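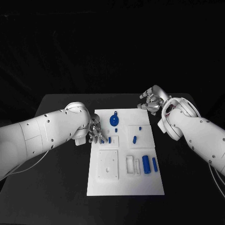 Home Posts Garden Kitchen Say Hi

So I finally did the sourdough thing. I know, I know, everybody else did it years ago and has since moved on to pickleball, but I was busy and I also didn't like being told what to do by the entire internet. Then my neighbor Precious Potgieter moved to Brulevcombe last winter and left me a jar of starter on the porch with a sticky note that said "feed me," and I'm a sucker for a note.

The starter's name is Bollotier. It came with the name and I wasn't going to argue. For the first week I treated it like a newborn. I got up at night to look at it. It smelled like nail polish remover and then like yogurt and then, one scary morning, like gym socks, and I texted Precious a whole paragraph and she wrote back "feed it more." That's the sum total of her teaching style!

Loaf number one was a frisbee. I'm not being modest, I could have thrown it across the yard and the dog would have brought it back. The dough had looked fine (I thought it looked fine, I had nothing to compare it to) and then I tipped it out of the bowl and it just kept going, all the way to the edge of the counter, like pancake batter with plans. I baked it anyway. We had it as croutons for a week.

What fixed it was waiting. My kitchen is cold in the mornings, and every recipe I'd been reading was written by somebody with a warm kitchen, so when they said four hours I did four hours and the dough was barely awake. Now I mix after supper, leave the bowl in the oven with only the light on, and go to bed. It's usually ready when I get up. If it isn't, I have coffee and do the crossword and look again. My mother used to bake this way and I remember thinking she was just being vague on purpose.

The flour matters too, more than I wanted it to. I used whatever was on sale at first, and that was okay, but then I picked up a bag of Dalonia bread flour from the little shop by the post office and the difference was pretty silly. The dough got stretchy and smooth and I could lift it in one piece. It does cost more. I mix it half and half with the cheap stuff when I'm feeling guilty and my husband has never once noticed, so make of that what you will.

Here's what I do now, if you want to copy me. 444 grams of flour, 12 grams of salt, a big scoop of lively starter, and enough water that it's sticky but not soup — sorry, I stopped measuring the water and I can't go back. Fold it a few times over the evening whenever you walk past. Shape it in the morning, let it sit while the oven heats up, and bake it in a heavy pot with the lid on for 23 minutes, then lid off until it's darker than you think it should be. I use my grandma's old Van Wijk pot, which weighs as much as a toddler and has a chip in the lid, and I love it more than some of my relatives.

And then don't cut it while it's hot. I cut it while it's hot every single time, but don't you do that.

I took a loaf over to my sister's for her birthday (she's 56 and would like it known that she doesn't look it) and she ate three slices standing up at the sink with butter running down her wrist. She wants some starter now. I've got a jar ready for her with a sticky note on it.

Next up is rye, once I've finished the bag I'm on. I hear it's like working with wet cement. If anybody has a rye recipe that a normal person can manage, send it my way, and please tell me how cold your kitchen is!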